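Sorting small household things on a felt-covered table – where do the odd ones go?
Posted in Home and Storage, Mon 23 December

brasine_22
We live in a small apartment in Clevham and every evening the same small things are left on the table. I covered the table with blue felt in November because I was tired of scratches. Now I want to give every thing its place, but my groups don't make sense. The bathroom things mix with the games, and the ball is always alone in the middle. I have two boxes for storage and one shelf. How would you divide it? Also, does the felt suffer if a bottle lies on its side there for a night?

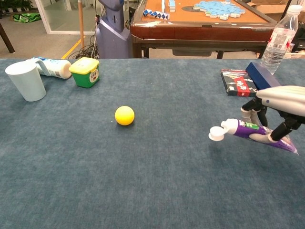
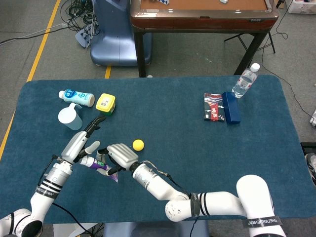
The tube, the yellow ball, the white bottle and the tub with the yellow lid, in both pictures.

I forgot to write that the shelf is narrow, 22 cm deep, so a big basket will not fit.

hattori_home
I would divide by the room where you use the thing, and not by size. The purple tube goes to the bathroom, and it should stand on its cap if the cap is flat enough. The dark blue box can stay beside the black one with red and white on it, because boxes with straight sides stand well on a narrow shelf. Put the ball in one of your storage boxes, otherwise it will roll under the sofa.

For the felt: close the cap of the white bottle well and stand it up. Lying down, even a good cap can let out a little, and felt drinks everything. I had a stain from hand cream for nearly 2 years. Cold water and a bit of dish soap took out most of it – please test first on a corner, the color of mine became lighter.

The clear water bottle I would keep in the kitchen.

clondel103
just get a third box

tablecorner
I agree with the first answer about rooms, but I would leave one small tray on the table for things which have no room yet. Empty it on Sunday. The tub with the yellow lid is square, so it can be in the tray without wasting space. For the felt I use a lint roller, the wide type, and I never rub it when it is wet.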